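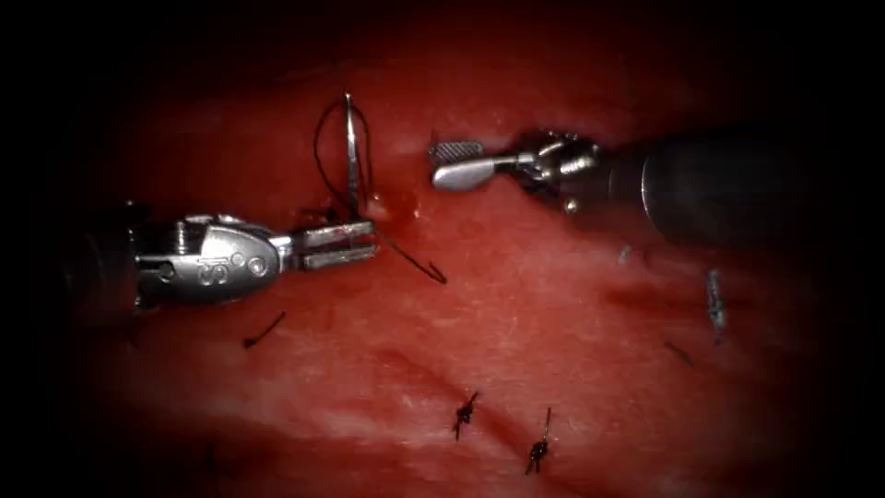
Operating room pressure logs: first review

9 Aug 2026
By Hiwot Gebremichael, Facilities Engineering

Search this newsletter Enter keywords Go

The door-side pressure monitors in the Renaud wing have been logging to the building system since January. The first full set of readings has been reviewed and the findings are below. The wing opened in 2000, and until this year pressure was checked by hand with a portable gauge and written on a sheet kept in the corridor cabinet.

All 17 rooms on the surgical floor are designed to run positive to the corridor. Air should move out of the room when a door opens. The monitor compares room pressure with corridor pressure and stores one value at each scheduled check. A value under the set minimum is recorded as a deviation, whatever the cause.

The review covered 2366 stored values. Of these, 133 were deviations. Kedir Gudeta matched each one against the door contact log and the air handler trend, and sorted them as follows.

Door open at the time of reading. By far the largest group. Pressure drops within seconds of the door leaving its frame and comes back once it closes, so a reading taken in that window says little about the room. The Fliris software can hold a reading until the door contact has been closed for a full minute. That setting was off by default and has now been turned on.

Supply filter loading. Two rooms at the east end showed a slow decline over several weeks. The final filters were within their replacement date but well past the point where the fan could make up the difference. Both sets were changed and the rooms returned to their design value. The replacement schedule for that air handler will follow measured pressure drop from now on, with the calendar date kept as an upper limit.

Sensor drift. One monitor read low against the reference gauge by a fixed amount. It was replaced, and the old unit went back to Atau for calibration.

Unexplained. A small number, all at night and all in the same pair of rooms. Tala Jaber suspects the return damper on the shared duct, which is slow to seat when the system goes into setback. The actuator will be tested during the next shutdown.

Notes for OR staff

The wall display shows green, amber or red. Amber means the reading is below minimum and the delay timer is still running. Red means the timer has expired. If the display goes red with the doors closed, call the plant desk and give the room number. Do not press the mute button first - it clears the time stamp, and the time stamp is what we use to find the cause.

Please keep supply carts clear of the low wall returns. A blocked return raises the pressure in the room and upsets the one next to it.

Corridor sensors will be checked next. Mahlet Admasu is preparing the work order, and access to the ceiling space will be arranged with the charge nurse on each side of the floor. Questions about the logs or requests for a single room's history can go to Mesfin Shiferaw at the plant desk, Fallum campus.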